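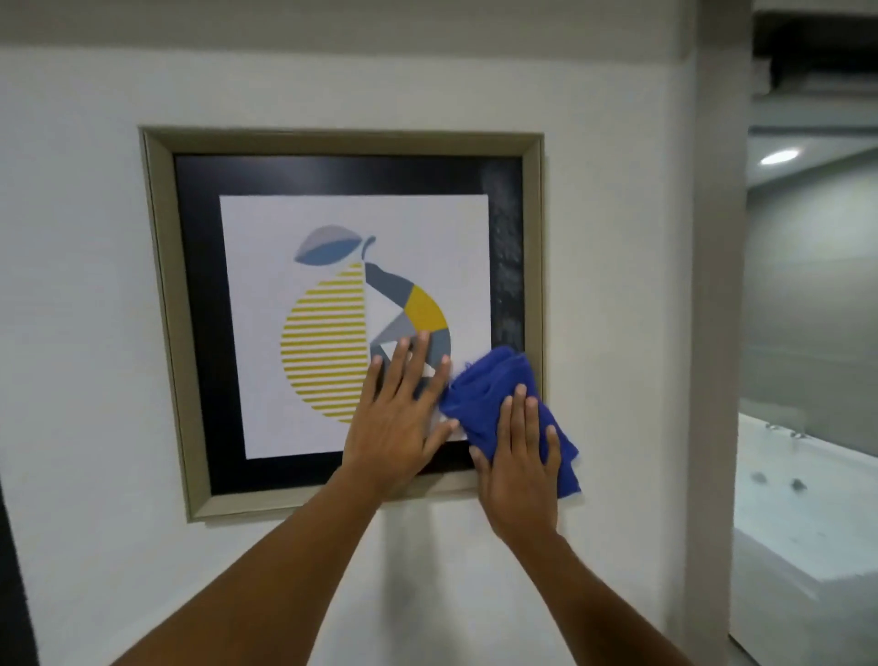 Home | Files | Data Card | Discussion (2) | License

# Household Wiping Set, Fosora Student Robotics Club

## Summary

This set was recorded by members of the Fosora club as the practical part of their second-year project. It contains 1,370 short clips of people cleaning flat household surfaces by hand, seen from head height. The club uses it to train the wiping controller for its entry in the Kostau competition.

## Contents

- Framed pictures behind glass: 231 clips
- Mirrors, tabletops, and cabinet doors: all remaining clips
- Average clip length: about 300 frames

Picture clips are labeled by the role of each hand. In the cover sample, the left hand is "brace" (open palm on the glass) and the right hand is "wipe" (blue cloth). Dust on the glass is labeled "residue" where it can be told apart from the mat or print beneath it. Reflections are not labeled.

## Known Limits

Dust shows well against black mats and poorly against white paper. Residue labels on pale prints should be treated as incomplete. Wall-mounted items were recorded in homes only, with no classroom footage.

## Use

The set may be used for teaching and noncommercial research. Please credit the club and the labeling lead, Béla Major. Labels were prepared in Tedix and exported in July.

## Comments

**fulop_lab:** Are the brace labels kept when the palm lifts for a few frames?

**B. Major:** Yes, for gaps of up to 2 frames. Longer gaps are labeled "free."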